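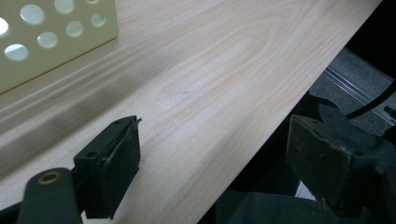 Gripper open over the practice table, fingers facing each other.

Wirketari club tutorial, part 2: folding cloth with the hand-held grippers

Set the basket on the left and keep the middle of the table clear. Check the screws and pads on both fingers before you start.

1. Lay the cloth flat.
2. Close the right gripper on one edge — do not pinch a single corner.
3. Fold toward the center, press down, hold, release.

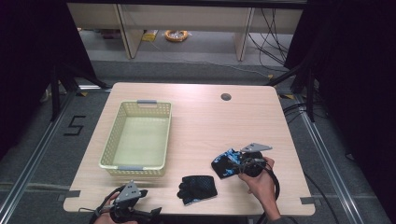

Keep both cables outside your wrists while you fold. Log each attempt, failed ones included. The club target is 40 clean folds before October.

Comments (2)

Seo
Does the log need a line for dropped cloths?

Ruaridh Ogilvie
Yes. Mark them D.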